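Teaching an arm to pick up a cube: what I did all spring

I came into this project thinking the training part would eat all my time and the data would sort itself out in a weekend. By March I had that backwards. Our goal for the class was a policy that picks up a small object from a desk and sets it down on a marked spot, learned only from demonstrations where a person steers the arm by hand. Graça Azevedo wrote the training code, Temitope Sani handled the controller, and I said I'd collect the examples (I like repetitive work, which helped!).

We aimed for 2,000 episodes. I kept 1,186, and I'm fine with that number now. Every episode started the same way: put the cube on the mouse pad, give it a turn so it wasn't facing the same way twice in a row, check the camera view, start recording. The black pad was Graça's idea, after our first batch on bare white desk gave the model a lot of trouble with glare from the overhead lights.

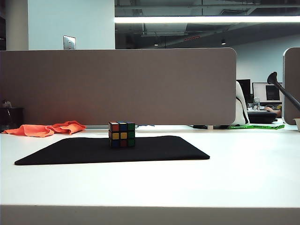
The part I underestimated was my own habits. When I plotted the start positions for the first 882 episodes, they made a tight little blob, because my hand kept dropping the cube in the same comfortable place. So I switched to a printed list of positions and read the next one off before each run. It was slower and pretty dull, but the arm stopped missing every time the cube was near a corner of the pad.

I also threw out 139 episodes where I'd hesitated over the grasp. Temitope argued for keeping them — a model should see some fumbling — and we trained it both ways. The cleaner set did better on our tests, though we only ran those at one desk, so I wouldn't bet much on it.

If I had another month I'd swap in different objects and move the camera a little between sessions. Right now the policy knows one cube and one pad, and it knows them well.

Comments

Osvaldo Marino: Did you save the discarded episodes? I'd love to try them for a failure detector.

Katia Zanetti: The blob thing happened to us too, ours was all on the left side!

Lucrezia Palumbo: How long did one episode take, with the reset?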